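Home | Columns | Archive | Contact

Print this page | E-mail this article

Stop Grading Grippers on Blocks
by Latrice Holloway
8/10/19

Doors. That's my whole argument — test on doors. We ran the Zirnorell gripper against the Runus one for 13 days and every score came off foam blocks. Both got 60 out of 60. Tells you nothing.

Encarnación Benítez says blocks are fair becuase everybody has them. Sure. Fair and useless. A lever handle needs reach, wrist angle, a camera that isnt blocked by your own arm. Sim is fine for a first pass. Cheap too.

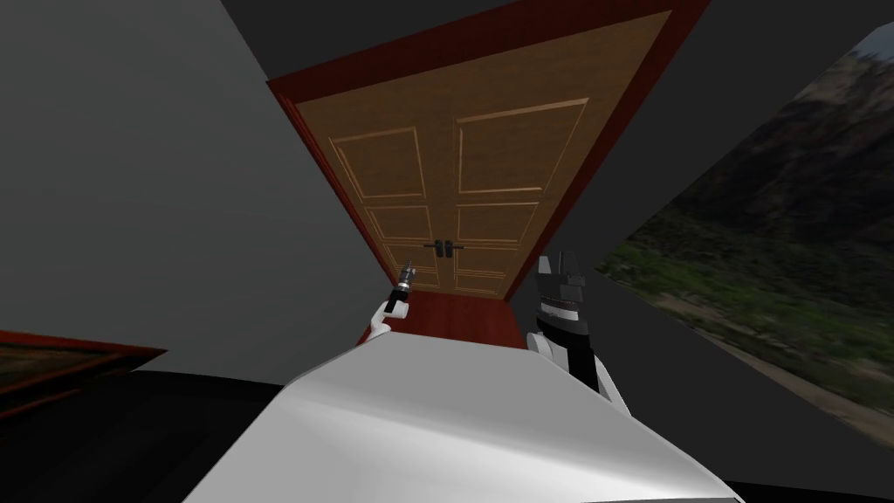
What I'd change

Double doors first, lever handles, both arms. Nine tries per gripper, same controller. Publish the misses. Dancombe won't like it — fine.

Print | E-mail | Back to top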